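Informe de avance a Drerbridge – proyecto Padari, buenas prácticas con brazos robóticos. Agosto.

El borrador de la norma ya tiene 21 puntos. Dos siguen en disputa, los dos míos. El ejercicio de referencia son cubos de espuma con letras y números: si algo sale mal, el parte de daños es breve.
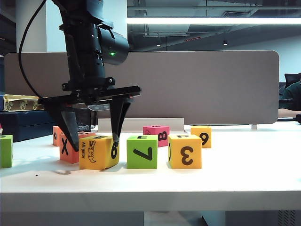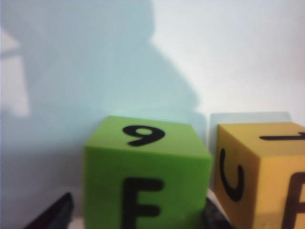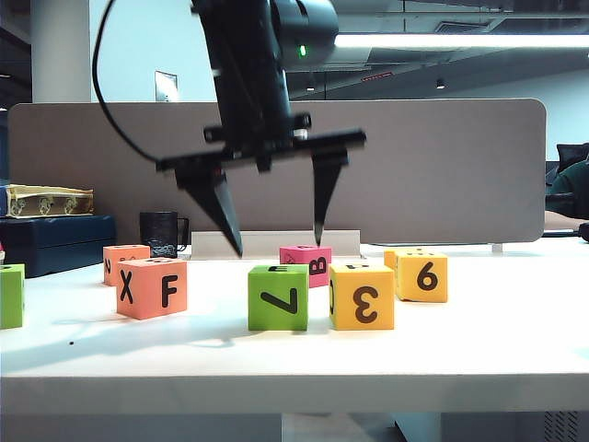 Radymyr Pylypenko

El punto 2 pide despejar la mesa de objetos ajenos a la tarea. Goza de un respaldo unánime y de un cumplimiento discreto. Para septiembre queda fijar la distancia de la persona sentada al brazo – Wimovton propone una cifra y Lapiņa, otra.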